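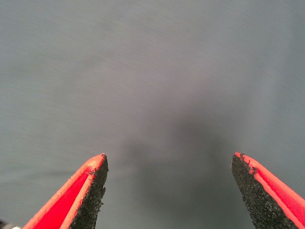

Chapter 4
Surfaces and Shadows

Every task in this book ends at a surface. A plate is set down on one, a shirt is folded on one, a box is packed on one. Before we look at the objects themselves, we need to look at what lies under them.

A plain gray surface seems to be the simplest case. It has no pattern to distract the eye and no printed lines to measure from. The second point causes trouble. When a surface looks nearly the same from one side to the other, it is hard to judge how far away it is. Cloth, painted board and a matte tabletop can look much alike at close range, though they behave very differently when something is pressed against them.

Shadows help. A shadow with a soft, wide edge usually means that the object casting it is some way above the surface, or that the light comes from a large source such as a window. As the object comes down, the shadow tends to shrink and sharpen – and at contact the two meet.

Section 4.1 covers color and tone, including the small shifts that appear on a surface of one color. Section 4.2 deals with texture. Section 4.3 returns to shadows and works through the measurements Elfriede Vogler made at Valum, where she compared 221 pairs of surfaces under the same lamp.

You will need a sheet of gray card, a desk lamp and a ruler for the exercises. Readers who skipped Chapter 3 should review the part on light sources first.

4.1 Color and Tone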